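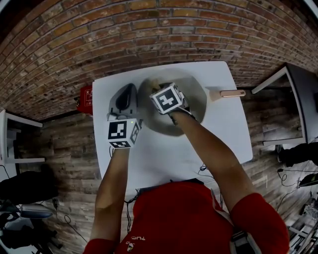

Anwara Roy wanted it written down before anything else that the people on the tables should hear what the recordings are for before they put a strap on, and hear it from a person, not from a sheet pinned up by the door. Fair enough. So section 4 now starts with the talk and the kit comes after.

Home > Guides > Table work > Section 4
Filed under: Getting started, Shift leads, Changes at work

4. SETTING UP A TABLE AND A PERSON

For shift leads at Gukholm and Clollow. Read all of it once, then do it. Second time round you will only need the numbers.

4.1 The talk (before any kit comes out)

1. Sit down with the person. Ten minutes, paid, on the clock.
2. Say what is being recorded: hands, grippers, whatever is on the table. Say that the room gets in too, and anyone walking through it.
3. Say what it is for. The Povolix arms will take over part of the laying-out and clearing. They learn it from recordings of people doing it with the hand grippers.
4. Say what changes. Laying-out on the early shift goes to the arms first. Late shift stays as it is until the October review. People moved off laying-out go to checking and finishing, same grade, same hours.
5. Ask if they want to do it. A no is a no. Put them back on the normal rota and don't ask again the same week.

Note. Don't promise what you can't promise. If someone asks about next year and you don't know, say you don't know and pass the question up. Questions go in the blue book and get an answer in writing.

4.2 The table

1. Clear it. Cups, phones, paperwork, all of it off.
2. Wipe it down and let it dry. Crumbs get in the gripper tips.
3. Put out only what is on the task card. Dish, utensil, small items.
4. Chair in. Feet flat, elbows clear of the edge. Adjust the chair, not the person.
5. Cables off the walkway. Coil the spare and keep it where nobody steps.

CAUTION. Keep the way to the fire point clear. No bags, no stands, no spare kit left in front of it, not even for one run.

4.3 Straps and grippers

1. Straps over the clothes, never on bare skin. Snug – two fingers should slide under.
2. Let the person do up their own buckles. Help if asked.
3. Cables down the front, slack enough to reach the far side of the table without a tug. Get them to reach and check.
4. Hand over the left gripper, then the right. Each has a cube on it with black and white patterns. All the faces need to be clean and uncovered. No stickers, no tape, no thumb over it.
5. Check the light. Green is ready. No light, swap the battery. Still no light, swap the gripper and tag the dead one.
6. Open and close both five times, slowly.

Note. Sleeves pushed up past the wrist if they hang loose. A baggy cuff will cover a cube at the wrong moment and you loose the whole run.

CAUTION. Fingers out of the tips. The squeeze is not strong but it does pinch.

4.4 The run

1. Read the task card out loud. Person repeats it back in their own words.
2. Say "start". Step back.
3. Normal pace. People speed up when watched, so don't stand over them.
4. Dropped something? Leave it in the recording, pick it up, carry on. Drops are useful. They do not go on anyone's record.
5. Say "stop" when the card is done. Both grippers down on the table, flat.
6. Write the run number and the time on the sheet. No names on the sheet – the person gets a number on their first day and that is the one to use.

A run is 7 minutes at most. After 10 runs the person is finished with grippers for the shift, whatever the target says. Wrists get sore before people admit it. If they want to stop sooner, they stop.

Note on targets. Clollow has 2,058 runs logged and 76 thrown out, nearly all for covered cubes. Please don't turn this into a league table. We had one going on the whiteboard for a while and people started rushing, and it was bad for the recordings and bad for the mood. Table is gone, keep it gone.

4.5 What people have been asking

Can my supervisor watch my runs?
No. Supervisors have no login. Jakubowski holds the recordings and the lead can only see if a run was kept or thrown out.

Can I have one deleted?
Yes. Give the run number to your lead by the end of the shift. No reason needed.

Am I training my own replacement?
You are showing the arms part of the job, yes. Leads, don't dodge this one. Go back to 4.1 step 4 and say it again plainly, then say who decides what happens after October and how to get a question to them.

Do I get anything extra?
Gripper runs are paid at the skilled rate for the whole hour, even if you only do one.

4.6 Packing up

1. Grippers off charge-side down in the tray. Left with left.
2. Straps wiped and hung. Wet straps go on the rail, not in the box.
3. Cables coiled, big loops. No knots.
4. Sheet in the folder, blue book back on it's shelf.
5. Ask the person how it went. Write down what they say, including the moaning.

Faults and sore wrists both get reported the same day, before 4 pm if you can. Next section: 5. Swapping a battery.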